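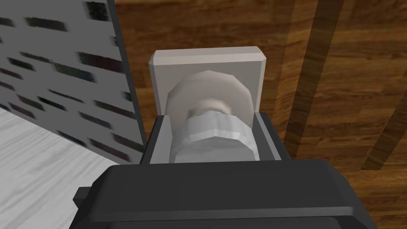

I've been opening doors all week. Well, sort of! I sit at my desk with a controller in my hand and drive a simulated gripper up to a knob, grab it, turn, pull, and then hit reset and do it again. The goal was 500 good demos by Saturday for the door policy I'm training, and I got there with an evening to spare.

If you read my last post you'll remember the first batch was a mess. I had always come in from the same spot, so the policy learned one very nice path and fell apart as soon as I moved the start pose. This time I made myself vary it (a little high, a little left, sometimes way too far back) and I kept the runs where I fumbled the approach and then fixed it. Those are gold. The model needs to see what recovering looks like, and my old habit of tossing anything ugly was hurting me.

White knob, brown wood door, gray wall with those little dark dashes. I see them when I close my eyes now.

The part I still can't do well is the grasp itself. With the wrist view you've got a finger on either side of the knob, and it's really hard to judge depth, so I tend to close too early. I threw out 9 demos yesterday for exactly that. I also changed my recording script, Gimow, so it saves every 6 steps instead of every step, and the files are finally small enough to copy over without going to make dinner.

Next up is training on the whole pile, old and new, which comes to 1406 episodes. I'll post the curves when I have them, even if they're embarrassing.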